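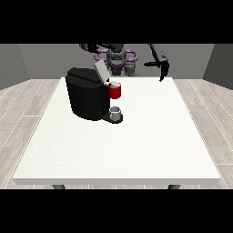 To: sim-manipulation-course list
From: Yupin Bunnag, course office
Date: January 2019
Subject: Re: Scoring of the coffee machine task, and a request for more time

Dear all,

I am replying to the list because the same points have reached the course office from three teams. The message from Team Esine is quoted in part below, with the office's answer after each section. Teams who wrote separately should take this as their reply as well.

> We are writing on behalf of Team Esine regarding the coffee machine
> task in the simulated manipulation project. We have read the task
> sheet several times and we are still not certain what state the
> scene must be in at the end of an episode for it to be scored as a
> success. The sheet says "mug removed and lid closed" but the
> evaluation script that was handed out in September only checks the
> lid angle. Which of the two applies to the final run?

The task sheet applies. The script distributed in September was a practice version and was described as such in the readme file, although the office accepts that the note was easy to miss. The version used for grading checks both conditions. The red mug must be standing upright on the tabletop, clear of the coffee machine, and the lid must be closed when the episode ends. An episode that meets only one of the two conditions receives half credit. An episode in which the mug leaves the table receives no credit, whatever the lid is doing.

The grading version will be placed in the course repository this week under the folder named Clarnelia, which is also where the scene files are kept. Please do not copy it over your own working version until you have committed your changes. Two teams lost work that way last term.

> Second, the starting layout. In our copies the small cup on the
> base of the machine is sometimes treated as a fixed part of the
> machine and sometimes as a free object. If we touch it, the episode
> is sometimes marked as a collision. Is it meant to be there at all?

It is meant to be there. The cup is a free object in the grading version and always has been. Contact with it is permitted. It will not be counted as a collision unless it is pushed off the base, in which case the usual deduction for disturbed objects is made. If your copy treats the cup as fixed, you have the older scene file and should pull again.

The collision rule otherwise stands as written. Contact between a gripper and the mug, the lid or the table is allowed. Contact between one arm and the other is not, and neither is contact between either arm and the torso ring. Several of the logs submitted for the first checkpoint show the upper arm passing through the ring on the way to the lid. This was not penalized at the checkpoint but it will be penalized in the final run, so teams whose planners ignore the ring should correct this first.

> Third, we would like to ask whether both arms have to be used. Our
> current approach takes the mug with one arm and then closes the lid
> with the same arm. It is slower, but it is much more reliable for
> us than trying to coordinate the two. Some of the other teams have
> told us that this will lose marks.

It will not lose marks. The project brief asks for a working policy on a two-armed robot. It does not say that both arms must move. The written report should explain the choice, and a team that uses one arm throughout should state what the other arm is doing in the meantime and how it is kept out of the way. A short paragraph will be enough.

Time does count, however. Each episode is limited to 564 control steps. A one-arm approach which regularly runs past that limit will lose credit under the time rule in the same way as any other approach. Team Esine's checkpoint log shows a longest successful episode of 501 steps, which is inside the limit but leaves little room if the mug has to be grasped a second time. The office suggests looking at the approach to the mug, where the log shows the arm moving at the lowest permitted speed for a long distance before it is anywhere near the object. The speed cap applies only close to the table surface.
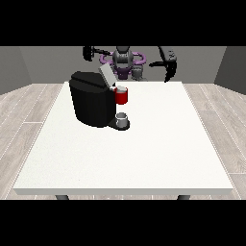
> Fourth, the starting pose of the arms. In the practice episodes the
> arms always begin in the same place. Team Barros told us that in
> the final run they will be moved. Is this correct? If it is, we
> would have liked to know it earlier, since a part of our
> trajectory is recorded and played back from that pose.

It is correct that small changes will be made to the starting pose. This is in the project brief, in the section on evaluation, which was revised after the first checkpoint. The change was announced in the lab session and on the course page. It was not announced on this list, and it should have been. I apologize on behalf of the office for that.

To be clear about what will and will not vary in the final run:

The position of the coffee machine on the table will vary slightly. So will its rotation.

The starting joint angles of both arms will vary within the range given in the brief. Both grippers will always start open and empty, and neither will start in contact with anything.

The mug will always start at the side of the machine as in the practice scene. Its handle direction will vary.

The lid will always start open.

The table, walls, floor and lighting will not change. No new objects will be added.

A recorded trajectory is acceptable as part of a solution. A trajectory played back without any correction is very unlikely to succeed under these conditions, and teams relying on one are advised to speak to a lab instructor before they spend further time tuning it.

> Finally, we would like to request an extension. We lost most of a
> week when the simulation server was down, and two members of the
> team have examinations in other subjects. We understand that
> extensions are not usually given for the final run, but we would be
> grateful if the office could consider it.
>
> With thanks,
> Team Esine

The office has considered this request together with a similar one from Team Jornon. The server was unavailable to every team, and for that reason the extension granted is the same for all. The final submission is moved back by four days. The new time is shown on the course page. The date of the project presentations does not change, as the room has been booked and outside visitors have been invited.

Examinations in other subjects are not grounds for a further extension to a single team. A student with individual circumstances should write to me directly, not to this list, and the matter will be handled in confidence.

There are some further points for everyone.

Number of episodes. Each submission will be run for 36 episodes. The random seeds are the same for all teams and will be published with the results. Requests to rerun individual episodes will be considered only where the log shows a fault in the simulator itself. Please include the episode number and the relevant lines of the log. A screenshot is not sufficient.

Known fault in the lid hinge. Team Barros reported that the lid can spring back open if it is pressed close to the hinge and released quickly. This has been reproduced. It comes from the damping value in the scene file and has been corrected in change 903 in the repository. Please confirm that your copy includes it before you report problems with the lid. Policies that were trained before the correction should still work, but the lid now moves more slowly and some teams have found that they release it too early. In the grading version the lid is considered closed only if it remains closed for one second after the gripper has moved away.

Use of server time. The booking sheet is still being filled in under team names that do not exist. Unrecognized bookings will be removed without notice. Each team may hold one long booking and one short booking at any time. Teams that finish early are asked to release the remainder, and not to leave a viewer window running overnight.

Video for the presentation. Each team should bring one video of a complete successful episode and one of a failed episode, both at normal speed. The failed episode is required. Last year a number of teams presented only their best run, and the discussion afterward suffered for it. Please render from the standard front view so that the videos can be compared. A second view may be added if the team wishes.

Written report. The limit remains eight pages, with figures and without references. Reports should name the version of the scene file used for every result given. If results from before and after the hinge correction are shown together, they must be in separate tables.

Team membership. The office has been told informally of one change in membership since September. Changes are not valid until the form has been signed by all members and returned. Marks are entered from the forms and from nothing else.

Questions about scoring may continue to be sent to this list, so that the answers reach all teams. Questions about code should go to the lab instructors during the posted hours. When replying, please quote only the section that you are replying to and keep the subject line as it is.

Yours sincerely,

Yupin Bunnag
Course office, Simulated Manipulation Project

--
You are receiving this message as a registered member of the course list. To change your delivery settings or to read earlier messages, use the list page. Messages sent from unregistered addresses are held for approval and may be delayed.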